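The Well Under Cellham, and Who Gets To Tell It

Every town has one story. Cellham's is about a well, a miller's daughter and a debt that gets paid in salt. Takes 16 minutes to tell if you do it right. Most people don't.

I heard it 3 times in one evening this May, in a back room in Titlow, two towns over. Three tellers, three endings. In the first she drinks and goes home. In the second she drinks and forgets her name. Third one, the well dries up and the whole village has to walk to Crichton for water, which got a big laugh because everybody in that room has sat in traffic to Crichton.

So which one is right? Wrong question, probably. The oldest printed version is in a pamphlet from the Druvora Press, 106 pages, staples gone rusty. The well gets barely a page. No salt at all. The daughter is a niece. Somebody added the salt later and it stuck, because salt is good – you can taste it.

The evening ran late. Tea, folding chairs, a long argument about wether you can change a folk tale on purpose or if it has to happen by accident.

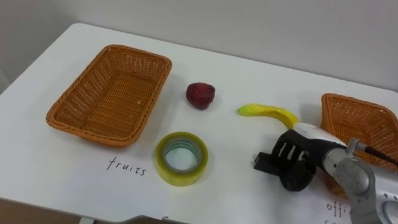
Change it all you like, came the answer from the second row, but say the first line the way your grandmother said it, or the kids won't know which story they're in. A few nods at that. The first line, for the record: "There was water before there was a road." All three tellers kept it word for word.

That's the part I keep chewing on. The endings drift, the names drift, the miller becomes a baker then a miller again. The opening stays put.

The Titlow group wants to get the versions on paper before the oldest tellers stop coming. The plan is a small book, a print run of 525, every ending side by side and no notes saying which is best. Good. I'd of hated the notes.

There's a fourth ending too, apparently. It gets told only in winter and I was there in the wrong month. I've asked to come back when it's cold.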